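Fultcombe Shelf Swap: Your Questions

What is the shelf swap?
A free exchange for spare boards, brackets and offcuts, and we love it! Bring what you don't need and go home with something you do. We started in February with one rack, and members have now passed on 493 pieces.

Do I have to bring something to take something?
Nope! Plenty of people come empty-handed the first time and drop off a board months later.

What kind of wood can I bring?
Any solid timber, sanded or rough, as long as the nails are out. Pale woods get snapped up fastest, and a bit of character is very welcome (knots, streaks, wavy grain, all of it).
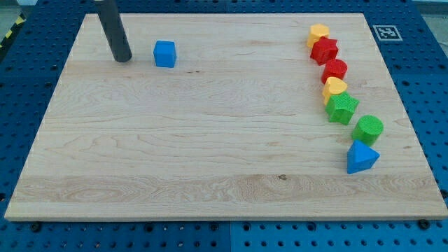 Pale maple-colored board with a small dark knot.

Can you cut boards to size?
Sorry, no. Ojeda on the corner will do straight cuts, so take your measurements along.

Can I reserve a piece?
Yes, for up to 22 days. Email Koen Kramer with the number on the tag and he'll put your name on it.

Page updated 25/08/2026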